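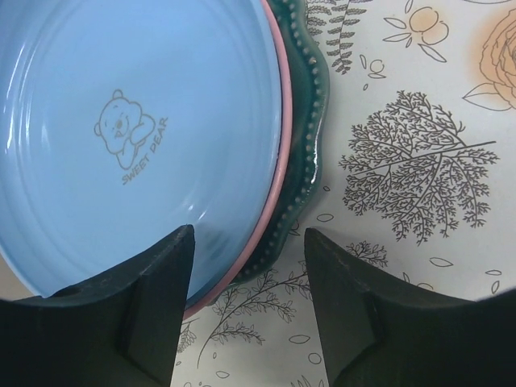
Hanna Piątek told me that if I wanted to understand robots I should stop reading about them and go watch one handle the dishes. Everybody can follow dishes, she said. You already know what a good job looks like, so you'll spot a bad one before the engineers do.

I took her advice, and I'm passing it on to you as the way into this book.

Chapter 4
An Afternoon at the Open Day

Irnumden, June

I came in by the side door a little after two, with a paper cup of lemonade and a notebook I was sure I'd fill (I got through nine pages, mostly arrows). The open day was spread over the whole ground floor of the Prorkden building, and there was plenty to pull a person away: a talk on warehouse carts, a table of old circuit boards, a very long line for the thing that draws your portrait. I walked past all of it and went straight for the plates.

I'd better explain what I mean by that. The Onuoha group had put on a demonstration of two-armed tableware handling, and the idea was easy enough to say out loud. Dishes sit in stacks and in basins. The arms have to take hold of them, move them, and set them down where they belong, the way you do after supper while thinking about something else entirely. I must have done it ten thousand times in my life and I don't believe I had ever once thought about how!

So that's where I'd like you to begin. Before you read any further, go to your kitchen and lift the top plate off a stack. Do it slowly. Did you slide a fingertip under the rim? Did your other hand come over to steady things? Did you tilt the plate a little to break it away from the one below? Write down whatever you noticed, even if it seems too silly to write down. We'll come back to your notes in Section 4.3.
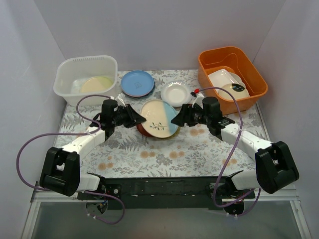

Witov, June

I'm writing this part up at home, with my notes spread over the bed, and what strikes me on rereading them is how much of the afternoon was about edges. A plate is nearly all edge, as far as a gripper is concerned. The middle is wide and smooth and offers nothing to hold. The rim is where the work gets done, and with a big plate you have two sensible choices: pinch it at one side and trust your grip, or bring an arm in from each side and share the load. The second is what you see between the two arms at the center of the table, with the jaws right up by the rim of the cream-and-blue plate, one on the left and one on the right.

Now look at what lies under that plate. There's a dark reddish-brown one, and its rim pokes out just a little. This is the part I find so interesting (and I bored my whole dinner table with it later). When two rims sit that close together, a gripper that comes in slightly low may catch both. Come in slightly high and it can close on nothing at all. A person feels the mistake and fixes it in the same motion. A machine has to be given some way of noticing, and the rest of this chapter is really about the different ways of giving it one.

I asked the presenter what made a stack hard, and she said mixed dishes, without even stopping to think. Identical plates nest neatly, so once you've worked out the first you have a pretty good guess at the next. Put a wavy-edged dish under a round one and the gap changes as you travel along the rim. Glossy glazes are a nuisance too, because a bright reflection can hide the very edge a camera is hunting for. Then you have a busy tablecloth with ferns all over it, and the software has to sort out which curves are china and which are leaves.

The handout gave a target of 99 good lifts out of 100, and I remember thinking that sounded wonderful until the man next to me muttered that his dishwasher holds more than that in a week. He had a point! Keep it in mind when we get to error rates.

Words to know before Section 4.1

Gripper: the part at the end of a robot arm that takes hold of things.
Nesting: the way one dish settles into another.
Two-arm grasp: holding a single object from two sides with two arms working together.
Workspace: the area the arms can reach and are meant to work in.

Section 4.1 starts with the simplest case, a single plate on a plain table, and one arm to pick it up. Keep your kitchen notes handy.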